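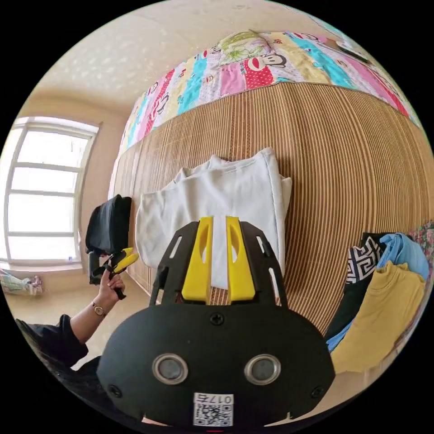 June - open day, demo station 2 (hand-held grippers, cloth)

Notes from the afternoon run, for me and whoever sets up at Cesgate next. Written up the same evening from the pad, so the order is a bit loose.

Setup

Two hand-held grippers, yellow fingers on both, one per hand. Work items were household textiles: a folded white cloth, some clothing hung up, a quilt, a few odd pieces of patterned fabric. Backing was the slatted wood panel. Tall window to the left of it, full daylight.

Station 2 sat between the Groen conveyor display and the Jarus table. Jarus had a fixed arm doing box stacking on a loop, so people came to us already expecting something that moves by itself. Had to reset that expectation with nearly every group. The line that worked best: "You do the task, the tool records how." Anything longer and they started looking at the clothes.

Gripper 017 ran on the right. Tag is the small white label under the two lenses. Remember it reads mirrored in the recording. One visitor noticed this on the monitor before I did and asked if the number was a code. Flip the preview on the monitor for next time, leave the stored file alone.

Runs

Opened at 1:00 pm, closed 4:30. Log has 86 attempts, of which 19 are marked void. Most of the void ones are visitors stopping halfway to ask a question with the fingers still closed on the cloth. Four are a dead battery on the left unit that I did not catch. Keep the voids in a separate folder, do not delete. The half-finished grasps may be of use later.

Task A: pick up the folded white cloth, move it, put it back.
Task B: take one garment out of the hanging group without pulling down the others.
Task C: pull the quilt toward you by its edge with both hands.

Task A was fine for everyone over the age of ten or so. Typical error is closing too early, fingers meet in front of the cloth and push it. The second try is nearly always good. I stopped giving any instruction beyond "go further in than you think."

Task B was too hard for a walk-up demo. The mustard-yellow garment is in front and comes away well enough, but the light blue one behind it comes with it if the grasp is deep. The black-and-white one with the key pattern is the best target for showing on a screen, the pattern makes any slip easy to see. Suggest hanging that one alone next time and dropping the rest.

Task C was popular with the kids on account of the monkeys. Technically the least useful. High friction along the top edge of the panel, and people end up leaning back and using body weight. Grip force was at the limit in most of the runs I looked at. Two-handed timing is still worth a look.

Light

Window side is the problem. With the left gripper raised toward the glass, exposure on that side goes high and the fabric on the sill loses its pattern. Pastels on a bright sill were a poor choice of prop in any case. The slats hold up well, plenty of vertical edges for tracking, and I saw no lost track while the panel filled most of the view. Two losses while someone turned toward the ceiling, plain cream, nothing to hold on to.

For Cesgate:
- ask for a room with blinds, or put the panel at 90 degrees to the window
- patterned cloth only on the dark side
- nothing small and clear on the sill (there was a bottle there, I would like it gone)

Questions that came up more than once

Does it feel how hard you squeeze? Answered: finger opening is measured, force is worked out from that, and it is not very good on soft things. A man from the Wuvwood shop floor pushed on this for a while and he is right, we have no proper calibration on cloth. Put it on the list.

How many examples does it need? I said 400 for the towel fold we showed on video, and that this was one fold, one size of towel. Do not let this turn into a general number. I heard it repeated at the Groen stand an hour later as "400 and it can do laundry."

Is it heavy? Let them hold it. Adults did not mind for the length of one task. After ten minutes I minded.

Why yellow? Contrast. The fingers have to be found against whatever is behind them. The mustard garment is close enough in color that I want to check the finger detection on the Task B runs before we use that garment again.

To do
- finger detection check, Task B runs, yellow on yellow
- battery indicator on left unit, or at least a piece of tape with the time of last charge
- strap or hook for parking the grippers between groups - they were set down lenses-first more than once
- wipe lenses, 017 had a thumbprint on one by the end
- shorter sign. The one we had was two paragraphs and I did not see it read
- return the spare charger to Jarus

Copied to the shared drive 6:10 pm. Checksums not run yet.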